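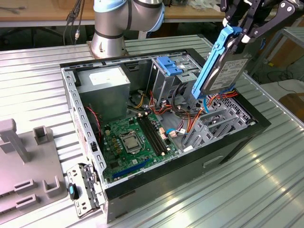

The Jornard tower with the side panel off, lying on the bench.

Jornard 447 desktop tower, used, sold without memory – review

I bought this tower from the Wukach shop, where they sell office computers which have finished their first life. The price was 46 pounds with delivery. For this money you receive the case, the power supply, the motherboard and the processor. Memory, drive and cooler you must find yourself. This is written on the page of the shop, but in small letters, so please read it before you order and do not be angry afterwards as some buyers in the comments are.

The parcel came well packed and the outside had only light scratches near one corner. There is an oval recess for the hand in the black side of the case and I find it very useful, as the machine is heavier than it looks. I carried it up the stairs with one stop.

To open it you lay it on its side and take away the panel. Mine was a little stiff and I had to push it with both palms before it moved. After this everything is in front of you. The inner frame is grey galvanised steel, and the edges did not cut me anywhere, which I can't say about the cheap case I had before. On the inside wall there is an old label, quite faded, so don't count on it for information.

The motherboard is green and has four black memory slots next to the processor. All four are free. I like this, because I could buy small modules now and add others later. The processor sits in its socket under the metal bracket. On mine the old paste was already cleaned from it and the top was dull but even. I advise to clean it again with a soft cloth and some alcohol, and to let it dry while you look for your screws.

Near the bottom edge of the board there is a long blue PCI Express slot. I do not play games, so I use it only for an old graphics card which drives a second monitor. The card went in without force. If yours is a very long one, take a ruler first.

Now about the cables, and here I have a complaint. The power supply is in the corner and from it comes a big bundle of red, orange, yellow and black wires, which goes across the board and around the connectors to the drive side. It is not tied. Before I could do anything else I spent half an evening to arrange it. I used a bag of Tremblay cable ties and pulled the thickest bundle away from the memory slots, and then it was much better. A thin red and black pair which hangs by the fan opening I fixed to the wall with a piece of tape. The shop could do this with two ties, it would cost them nothing.

The SATA cable in the box is light blue and rather short. For a drive in the cage it is enough. For anything further you will need to buy a longer one.

The best part of this machine for me is the drive cage. It is of grey metal and it has a bright blue plastic latch.
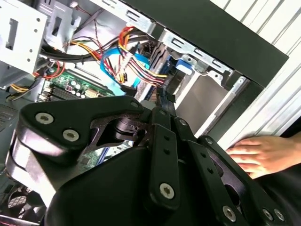

One hand on the side of the case; the blue latch is on the silver rail.

I was afraid of this latch. In my experience old plastic breaks the first time you touch it, and I opened this one very slowly with a thumb while holding the case by its side. It bent a little and let go, and when I put it back it made a clear click. I have opened and closed it many times after this and it holds as on the first day. The blue colour is also practical: under a weak lamp you see at once where to press. Keep your other hand on the case when you do it, or the whole tower will turn on the table.

I put in one Drarneno drive which I had from another computer. The holes met, and the drive does not shake. The rail has many slots and openings, and at first I tried the wrong ones, so look twice before you tighten the screw.

With memory and a cooler added, the computer started on the second attempt. On the first one I had not pushed a module to the end, this was my own mistake. It has now worked for 19 days, mostly for letters, accounts and radio in the kitchen. The fan of the power supply is not silent, and at night I hear it from the next room.

Wukach gives a guarantee of 3 months. I asked them one question by e-mail, about the fan connector, and the answer came the next morning and was correct.

Good: the price, four free memory slots, the solid frame, the latch.
Less good: cables in disorder, short data cable, noise of the power supply.

I give it four stars from five. If they tie the cables I will give the fifth.

Written on Fri 21 March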